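Work and Automation, Unit 3
Handout: The robot in the operating theatre
Course tutor: Felicja Jabłońska

Read this before the seminar. The first two units dealt with warehouses and with bank back offices, where the usual question was how many jobs would be left. Surgery is a different sort of case. The machine does nothing unless a surgeon is moving it, and the same professions are still in the room. What changes is where they stand, what they can see, who they talk to and how they learn.

Terms used in this handout

Console: the seat with a screen and hand controls where the surgeon works.
Bedside assistant: the person who stays scrubbed at the patient's side, changes instruments and passes in thread and swabs.
Docking: bringing the arms to the patient and connecting them.
Teleoperation: control of a machine by a person at a distance, in this case a few metres.

In strict terms a teleoperated system is not automatic. We include it in the course for two reasons. Parts of the work are already handled by software, such as scaling down hand movements and filtering out tremor. And the effects on staff look very much like those we found in workplaces with full automation.

The case: Dornum

Dornum is a district hospital with one robotic theatre. It brought in its system in January, after a year of planning. The material below comes from interviews with 14 members of staff, carried out by Edvin Kvam for his master's thesis. The hospital agreed to the use of the interviews in teaching. Please do not circulate them outside the course.

The surgeon's position

In open surgery the surgeon stands over the patient, with an assistant opposite and the scrub nurse at one side. Everyone can see the surgeon's hands and face. At Dornum the console is against the wall, and the surgeon sits with their face in the viewer. Leszek Wilczyńska, a consultant with long experience of open and keyhole work, said his back and neck were better than they had been for years. He also said he missed knowing what was going on behind him. "I used to notice when the anaesthetist got busy. Now I have to ask."

Several nurses made the same point from the other side. They used to read the surgeon's posture to judge whether things were going well, and to have the next item ready before it was asked for. With the surgeon at the console they watch the wall monitor instead, and some said they had to learn the operation again from that view.

Stitching is the part most of them mentioned. It takes a steady hand, and in keyhole surgery with straight instruments it is slow to learn. The robotic instruments have a wrist near the tip, so they can be turned at angles that a straight tool cannot reach. Most models in use give the surgeon little or no sense of touch. Whether a thread is tight enough has to be judged by eye, from how the tissue and the thread behave. Trainees are told to keep both tips in view and to know where the loose thread is lying before they pull on it.

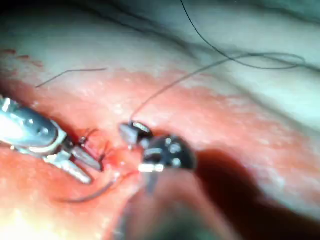

The bedside assistant

This is the role that changed most at Dornum, and the planning papers said least about it. The assistant used to be a junior doctor who held, cut and sometimes stitched under supervision. With the robot, much of the holding is done by an arm. The assistant exchanges instruments, clears the view with suction, and watches for arms pressing on the patient or on each other.

Florencio Cabello, a surgical trainee, described long periods of waiting with short periods of being needed very quickly. He got fewer chances to stitch in his first months than he had expected. The hospital later bought a second console, which allows control to be handed over for part of an operation. He told the interviewer that this helped, but that a handover is easy to take back. A surgeon who is short of time can resume control with one press of a pedal.

Compare this with Unit 2, where junior bank staff lost the routine files they used to learn on. The mechanism is similar. When the simple part of a task goes to a machine or stays with the expert, beginners lose their way in.

Nursing and technical staff

Before the change, instruments were checked and counted by the scrub team. They still are, but the robotic instruments have a limited number of uses, and these must be tracked. Draping the arms is a new task. So is dealing with error messages in the middle of an operation. Mieczysław Zieliński, a theatre nurse, became the person everyone called when the system stopped. There was no such post on paper. He was given no extra pay for it until the second year's budget was drawn up, and he took calls on his days off.

Points raised by the nursing group:

Training was given to 3 nurses at first, so the rota depended on them.
Set-up time was not counted in the list planning, and lists overran.
Talk in the theatre became louder and more formal. Instructions are now repeated back.
Those who worked only in open surgery felt they were being left out of newer work.

The third point is worth a closer look. The repeating back was not ordered by management. The team took it up after a misunderstanding over an instrument change, and it was written into the local procedure later.

Who decided, and when

The decision to buy was made by the board and the head of surgery. Nursing staff were told at the stage when the room was being measured. Kvam argues that most of the problems listed above were known to the nurses in advance and could have been raised had they been asked. You may or may not agree. The head of surgery declined to be interviewed, so the management side is thin, and you should keep that in mind when you use the case.

For the seminar

Work in pairs and prepare short notes on the following.

Which tasks at Dornum moved from one person to another, and which are new? Make a simple table.
Who gained influence over the work and who lost it?
Should Zieliński's extra work have been made a post from the start? Who would have had to agree to that?
How could a hospital protect stitching practice for trainees without making operations longer?

Written notes of no more than 2 pages are due by August 7, 2025. Send them to the course address as one file, with both names on the first page.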